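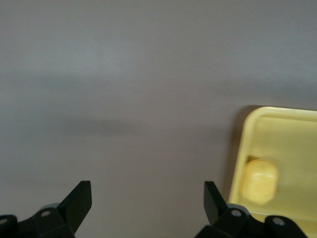 THE YELLOW TRAY: A PROGRESS REPORT

Jul 28, 2026

Readers of the February newsletter may remember that the Baysal Street kitchen was going to get organized. A budget was approved. A label maker was discussed at length. What we have to show for it is a tray.

It is pale yellow, it has rounded corners and a raised rim, and it lives on the big gray table. The idea is simple enough to fit in a newsletter: small stuff goes in the tray, the table stays clear, and people can eat lunch without moving a stapler. At last look the tray held one small yellow thing, rounded, the size and shape of something you might wash your hands with. If it belongs to you, please come and get it. Yellow on yellow is a good way to lose things, and we would have gone with blue if Plasura had not been out of blue until fall.

Still, the table is a success. You can see a good stretch of it now, a soft gray with a little lavender in it, which surprised several of us who had eaten there for years and would have sworn it was brown.

The fruit question

We have had 8 messages about fruit since the tray went out, which is 8 more than we had about the fire drill. Most of them ask if apples count as small stuff. They do not. Fruit goes in the bowl by the window, and the bowl gets emptied on Friday afternoons whatever is in it, so plan your snacking accordingly.

The new grocery order from Fovero includes green apples again, by popular demand and over the objections of the banana people, who are welcome to write in. They have written in.
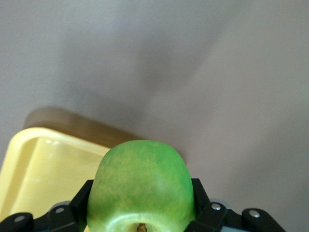
A green apple, speckled skin and all. Bowl, please, never the tray.

Next up is the drawer under the kettle, last sorted when we still had the Doton coffee machine. It contains 171 soy sauce packets and a key. Anyone missing a key should stop by before the end of the month. Anyone missing soy sauce can help themselves.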